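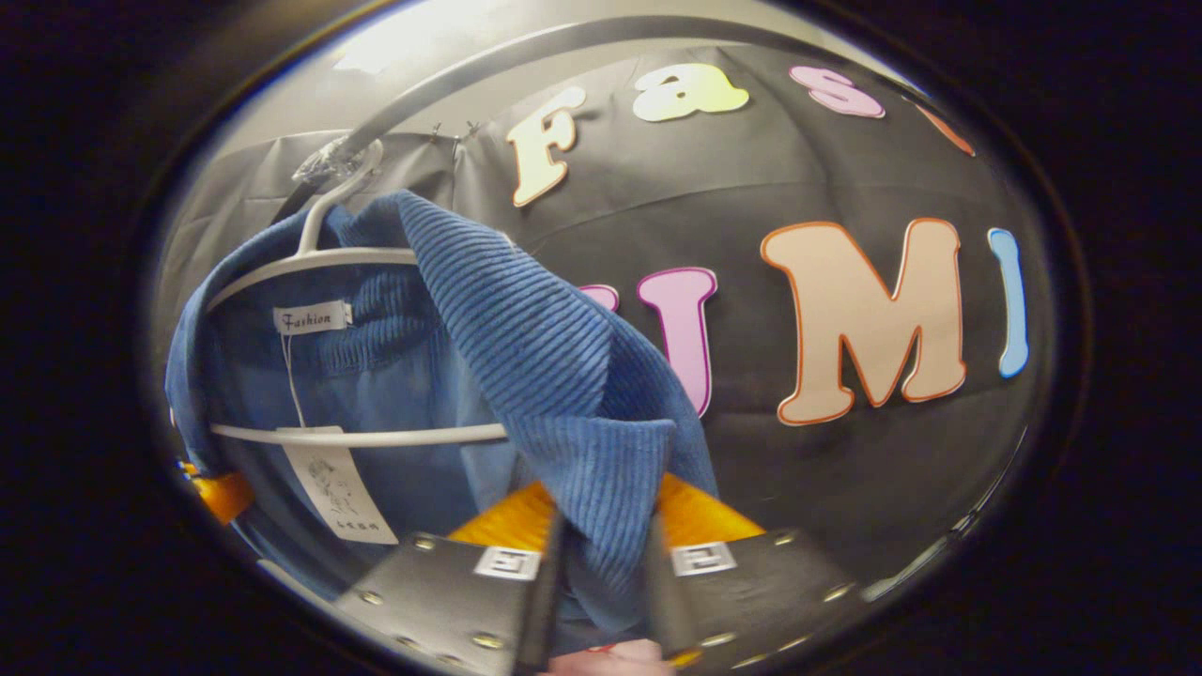

Hangers for ribbed knits — fold over or hang by the shoulders?

knitwit_tarek
Posted April 30, 2023

Good evening to all. I help in my cousin's small clothes shop, Mostura, and we have received a delivery of blue ribbed tops with a soft folded collar. They came flat in bags of 20. My cousin wants all of them on the rail, on the white plastic hangers with the transparent hook. I am afraid that the ribs will stretch at the shoulders. I have started to fold them over the bar, but then the collar falls forward and makes deep creases, and the paper tag on its string hangs down at the side. What do you do in your shops?
Tarek Hegazy

railandshelf
Is it a real knit or a needlecord? I can't tell from the photo and it matters a lot. Cord you can hang for years. A heavy knit will grow two sizes longer by September.

knitwit_tarek
The label at the neck says only "Fashion", so it does not help me much! The care label inside says 60% cotton and the rest acrylic. To my fingers it is a knit.

pollyhems
Then fold it. Lay the top flat, fold it in half lengthways so the sleeves lie together, put the hanger hook at the armpit, then bring the body over one side and the sleeves over the other. No weight on the shoulders at all.

railandshelf
Sorry Polly but I don't agree for a shop. At home, yes. Customers pull it off the hanger to look at the front and they never put it back the same way. You will be refolding all day. I would put three on the rail by the shoulders and keep the others on a shelf.

pollyhems
We did it your way at Loltus and the display ones had bumps like little horns. We sold them at a discount.

railandshelf
Bumps come from thin hangers. Get wide ones. Vorkar does a padded one, 17 inches across, we have used them a long time.

m_oduya
Nobody asked about the collar. Steam it first, hanging, with your hand inside the fold to hold it up, and leave it alone until it is cool. If you fold it over the bar while still warm, the crease will stay.

knitwit_tarek
Thank you, this I did not know. I was steaming and folding immediately, so maybe the creases are my own work. And the tag? It is tied near the neck label with a thin white string. Should I leave it outside or push it in?

m_oduya
Outside, on the front. If it is inside, people fish for the price and drag the neckline.

pollyhems
Inside the sleeve for me. Tags outside get torn. But ask your cousin, every shop has its own rule.

knitwit_tarek
I have spoken with my cousin. We will try the idea of railandshelf — a few on wide hangers, the others on the shelf by the door. She does not like padded hangers, she says they look like her grandmother's wardrobe. Has anybody tried the flocked ones from McPhee?

railandshelf
Flocked are fine for grip, but they are thin, so you are back to the bumps. Tell her to try one padded before she says no.

pollyhems
Or fold them :)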